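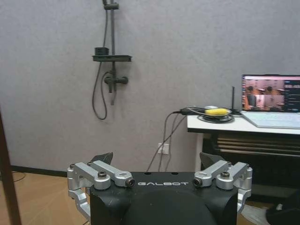

Black gripper housing marked GALBOT, with silver finger linkages on both sides.

Moving in together: notes from the July evening

The Kirkis relationships group met in July to talk about moving in with a partner. Parvathi Devadiga led the evening. She has been a couples counselor at the Shetty practice for most of her working life, and she kept it to the subjects she hears about most from people in their first year of sharing a home.

Money came up early. One couple in the room had split the rent down the middle even though one of them earned far more, and the lower earner had been quietly putting groceries on a credit card. The debt reached $1,000 before either of them mentioned it. They now pay in proportion to income and put $300 a month into a joint account for food and bills. Parvathi did not recommend one system over another. She asked people to say their number out loud before they sign a lease.

The longer discussion was about sex. Several people said it had dropped off after the move and that they had taken this as a bad sign. Parvathi said she hears it often. When you live apart, seeing each other is an event, and you get ready for it. When you live together you mostly see each other tired. She suggested keeping one evening a week as a date, with phones in another room, and with no expectation that it ends in bed.

A man who had moved into his girlfriend's apartment asked how long it takes to stop feeling like a guest. Others had plenty to say on that. Get rid of something each – a chair, a set of plates – and choose the replacement together. Put both names on the mailbox. Ask before having friends over, but expect the same in return.

We ran out of time for the question about exes who still have keys, so it will open the next session. That one starts at 7 p.m. in the upstairs room, and the door is open from 6:30. Couples are welcome, and so are people coming alone. Written questions can be left at the front desk without a name.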